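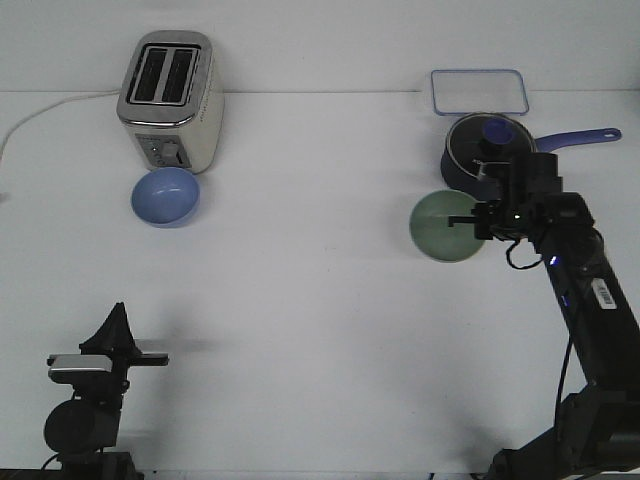

How often should the crumbs be cleared out of a two-slot toaster?
Every 2 weeks with daily use, once a month otherwise.

Unplug the toaster and let it cool for 30 minutes. Slide out the crumb tray, empty it and wipe it with a dry cloth. If the model has no tray, turn it upside down over the sink and tap the base. Keep knives and forks out of the slots.

Brushed steel tops are wiped along the grain with a barely damp cloth — no scouring powder. Dry at once to prevent spotting.

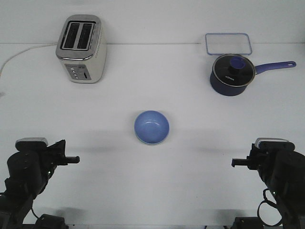
Control panels collect grease at the edges of the buttons. Use a cotton swab dampened with dish soap and water, then a dry one. Do not spray cleaner on the housing.

Check the cord for cracks before plugging in again. Run one empty cycle on the lowest setting.

Compiled by Cor Wouters, Finitstead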